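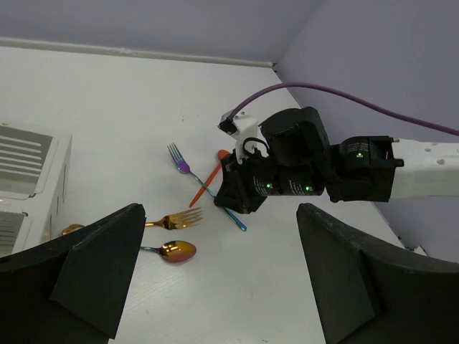 So my project for Ms. Chidiac's class was about sleep, and how badly all of us do it. I asked people in my year at Stirkdale to keep a sleep diary through January, and Khalil Boutros helped me type everything up (thank you, Khalil!). We ended up with 838 nights, which is way more than I expected when I made the sign-up sheet.

The average came out at a little under 7 hours on school nights. Weekends were a mess - one person slept until 2 in the afternoon and wrote "great" next to it.

## Phones

I was sure phones would explain everything, but the gap between the phone-in-bed people and the rest was only 16 minutes. Bus times mattered a lot more! Anyone coming in from Abu Hammour had to get up so early that they never caught up.

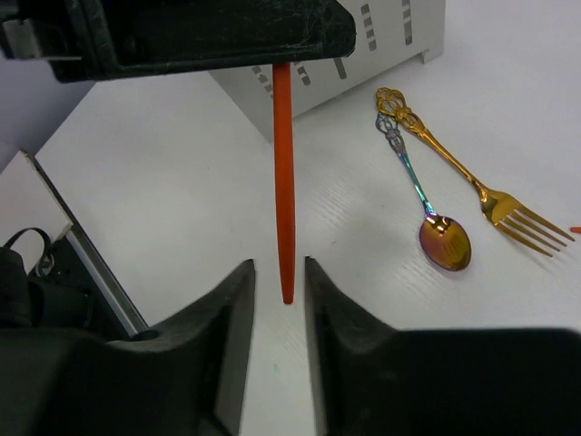 *An orange-red stick hanging over a white surface.*

## What I'd change

Dima Moussa pointed out that I never asked about naps, and she's right, that's a pretty big hole. I'd also give people the diary on paper, because half of them filled in the online one days later from memory. Next time I want to ask the teachers too.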